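Tritton puts three hand-held grippers through a bedroom test

October news from the bench side. Tritton has finished its first side-by-side of hand-held grippers on soft stuff, clothes and bedding mostly, and the short version is that the cheap one did better than people expected. Three tools went in: the Clulon, the Marino and Tritton's own Treten. Same tasks for each, same people squeezing the handles, same camera mount.

Total count was 2446 usable recordings. Target was 3000. The gap is mostly dropped tracking, says Milagros Ambrosio, who ran the comparison. Bright windows were the worst of it. Point the camera at daylight for more than a moment and the pose estimate wanders off, and then the whole clip goes in the bin.

"We could have drawn the blinds and hit our number," she said. "But people don't fold laundry in a cave."

Fair enough.

The tasks. 4 of them: pick up a pair of pants off a bed, fold it once, move a shirt from a pile to a chair, pull a comforter straight. Nothing fancy. No tables, no taped outlines on the floor, real bedrooms in homes the company had permission to use. Each operator worked with a gripper in each hand, and swapped brands between sets so that nobody got too comfortable with one.

Results, quick:

Clulon. The cheap one. Light, easy on the wrist, wide opening. Won the pants pickup and came close on the fold. Jaw flexes a little when it closes on a thick hem and testers liked that, it seems to give the cloth somewhere to go. Trigger spring is too soft though, and two operators asked for a stiffer one.

Marino. Strongest grip of the bunch. Good on the comforter, where you need to hang on and walk backwards. Bad on thin shirts, it tends to grab the layer underneath as well. Heavy. Operators were asking for a break well before the end of a set.

Treten. The house tool, and Ambrosio was not gentle with it. Cleanest camera view of the three, best tracking in bright rooms, but the pads slipped on smooth fabric and there's play in the left jaw once it has been used for a while. A new pad is on order. No date for it yet.

Dark clothes were a problem for everbody. Black pants on a bed give the camera very little to work with, no edges, no pattern, and the operators slowed way down trying to find the hem. Printed bedding underneath helped some. Ambrosio wants more dark-on-dark in the next round, which won't make her popular with the folks holding the handles.

Controllers got a smaller look. Tritton trained the same policy on each tool's recordings and ran it on one arm in the lab. Clulon data gave the best folds, Treten data gave the best approach to the garment, and mixing them beat either one alone. Marino data on its own did poorly and the team isn't sure yet if that's the grip or just tired operators. They are going to rerun it with shorter sets before saying anything firmer.

No pricing talk. Tritton wouldn't say wether it plans to switch away from its own hardware for collection work, only that "the tool that gets used is the one people can hold all afternoon." Read into that what you like.

The full numbers by task go up on the company's site once the tracking failures have been sorted by room and by lighting. Recordings themselves stay in house for now, homeowners have to sign off on each set first and that's slow going.

Next round adds towels and fitted sheets, plus a second camera mounted lower on the handle. Same three grippers unless the new Treten pads show up in time, in which case old pads and new pads run as separate entries.
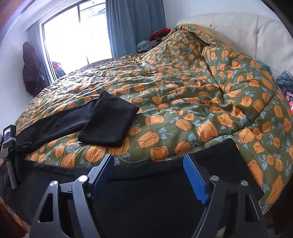
Also this month

Marino has a firmware update out for its handle encoder. Fixes the reading that sticks at full open. Users on the old version should recalibrate after installing, the saved zero doesn't carry over.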